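Sovance board > Storage and Fixtures > Wire grid fruit rack, ripening and airflow

tallowgate
Posted Monday, 7:42 PM

I want to settle a question on banana storage in a small kitchen before I order more fixtures. The current arrangement is a closed cupboard. Fruit goes in green on one side, comes out spotted on the other, and anything near the back is past use before it gets looked at. I have a budget for two Keltusside grid units or one vented drawer. Counter depth is not a problem. Direct sun is, from late morning on.

Specific questions: does an open mesh side make a measurable difference to ripening speed compared with a solid-sided box, and does the base material matter.

pellmar_9
Posted Monday, 8:05 PM

Airflow makes a difference, but less than people expect. Ethylene is a gas and it leaves through any opening you give it. A paper bag holds it in. A mesh side does not hold it at all. Between a mesh unit and an open bowl in the same room I would expect no difference you could detect without instruments.

What you gain from a rack is vertical separation. What you lose is that the upper shelf sits in warmer air.

quern
Posted Monday, 8:31 PM

Disagree on the last point. In a normal room the difference between counter height and one shelf up is a fraction of a degree. I ran two loggers in July, one on the counter and one on the top board, 256 readings each, and the traces overlapped for nearly the whole run. The window side of the unit against the wall side was a bigger spread than top against bottom.

Base material matters more than the sides. Fruit resting directly on wire bruises at the contact points. A flat board spreads the load.

pellmar_9
Posted Monday, 8:44 PM

Was the range hood on during that run? Readings taken with a fan running tell you about the fan.

quern
Posted Monday, 8:50 PM

Off. Door closed, no heating.

oddbracket
Posted Monday, 9:16 PM

Black grid with a wood base:

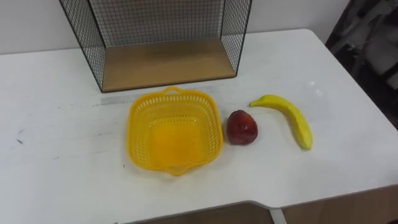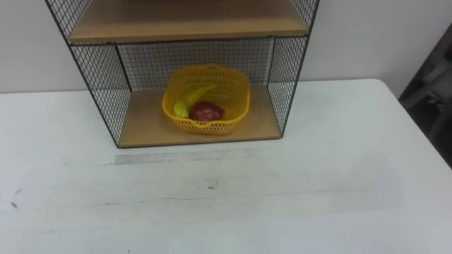
Check the load rating before you buy anything in this style. Sellers quote a figure for the whole unit and leave out what a single shelf will take. The Noruvent listing I looked at said 80 lb with no breakdown, and when I wrote to ask, the answer was that it applied to evenly distributed weight across all levels. For fruit you will never get near that. For cans you might. On airflow I side with pellmar_9: with a grid that open you can see the wall straight through it, so treat it as no enclosure at all. The other thing to think about is what shares the space. An apple and a banana kept close together on the same table will each speed the other up, whether or not there is a rack behind them. Move the apples first and then see if you still need a fixture.

tallowgate
Posted Monday, 9:29 PM

That is useful. Apples are currently in the same cupboard, lower shelf. I had not considered them the cause.

quern
Posted Monday, 9:40 PM

They are a cause. Ripe bananas put out plenty of their own. Separating the two slows things down but will not stop a bunch from ripening itself. Wrapping the stems gets recommended a lot and I have not seen it do much. Buying fewer at a time works better than any of this.

kuo_shelf_user
Posted Monday, 10:02 PM

I have had the Kuo version for a couple of years. Notes:

- The board lifts out for cleaning. It is not sealed on the underside. I put two coats of mineral oil on mine.
- Grid panels collect grease if the unit is near a stove. A dish brush and hot water, then dry it right away or the welds spot.
- The feet are bare wire. Add pads or it will scratch a painted surface.
- Price was 200 when I bought it, which was too much for wire and a board.

pellmar_9
Posted Monday, 10:11 PM

200 for one unit? The Keltusside is half that and the wire gauge is the same as far as I can tell from the spec sheet.

kuo_shelf_user
Posted Monday, 10:15 PM

For the pair. Still too much.

oddbracket
Posted Monday, 10:23 PM

Gauge is not the whole story. Look at how the panels join. Hooked panels rack sideways when you pull something off the top. Screwed corners do not. The spec sheets never say which it is, so ask.

tallowgate
Posted Monday, 10:38 PM

Plan for now: apples move to the refrigerator, bananas go on the counter out of the sun, smaller bunches. I will hold off on the drawer. If the back-of-cupboard problem continues with onions and potatoes I will order one Keltusside and ask about the corners first.

quern
Posted Monday, 10:46 PM

Keep the potatoes dark. An open grid on a counter is the wrong place for them.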